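Rural Broadband Subsidies and Household Take-Up: The Dandholm County Case
Student project report, Regional Economics, spring term

1. Background

Dandholm County has 2422 households outside its two towns. Before the subsidy program started, most of them were served by copper phone lines or by nothing at all. The county offered to pay part of the cost of laying fiber to any road where a provider agreed to connect every address that asked for service. Two companies took part. Briltetti, the larger one, already had a network in both towns. Grillex was a small provider that had worked mainly with farms and grain elevators.

Our project looked at what happened after the cable was in the ground. Public spending on broadband is usually reported as the number of homes passed, meaning homes that could order a connection. We wanted to know why many of those homes did not order one.

2. Method

We used three sources: the county's published program files, the price lists of the two providers, and interviews with residents along the Ashour road, where the first section was built. We completed 28 interviews. Each one took less than half an hour and followed the same list of questions. We asked what service the household had now, what it paid, who used it and for what, and whether anyone had considered switching.

We did not choose the households at random. We sent letters to every address on the road and spoke to the people who answered. Households that were already interested in the subject were probably more likely to reply, and our results should be read with that in mind.

3. Results

Of the 28 households, 12 had ordered fiber. The rest had kept their old line, used a mobile connection, or had no service at home.

Price came up more than anything else. The subsidy covered construction in the public right-of-way but did not cover the stretch from the road to the house. On a town lot that stretch is short. On the Ashour road a driveway can be very long, and the owner pays for the trench. Several people told us they had seen the monthly price and thought it was fair, then received the quote for the driveway and stopped there. 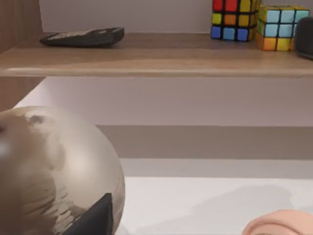

The second reason was contracts. Briltetti required a term of two years. Grillex let customers leave after one, but charged more per month. Older residents in particular did not want to sign for a period that long, and renters often could not sign at all without the owner's permission.

The third reason was that some households were satisfied with what they had. They used e-mail, read the news and paid bills, and the old line was good enough for that. Program documents tend to treat these homes as a problem of information. In our interviews they knew about the offer and had decided against it.

Among those who did switch, working from home and school assignments were the usual reasons given. Two households ran a small business from the property. One of them had planned to rent space in town and dropped the plan after the fiber was connected.

4. Discussion

The county reported the Ashour section as complete when the last cabinet was switched on. By that measure the program worked. Measured by use, it is still at an early stage – fewer than half of the households we spoke to were customers.

A different split of the same money might have produced more connections. If part of the road subsidy had been moved to driveways, the network would have reached fewer roads, but more homes on each road might have joined. We cannot say from our data which option would have been better for the county as a whole. The providers did not share their construction costs, so we could not build a proper comparison.

We also looked at whether having two providers lowered prices. Their networks overlap only inside the towns, and a town customer paid 21 dollars a month less than a rural one for the same Briltetti package. Competition seems to have helped the people who already had a choice.

5. Limits and further work

The sample is small and covers one road. We carried out the interviews in March, when some seasonal residents were away. A later group could repeat the questions on a road served only by Grillex, and could ask the county for the driveway quotes with the addresses removed. We requested these but had not received them by the time this report was due.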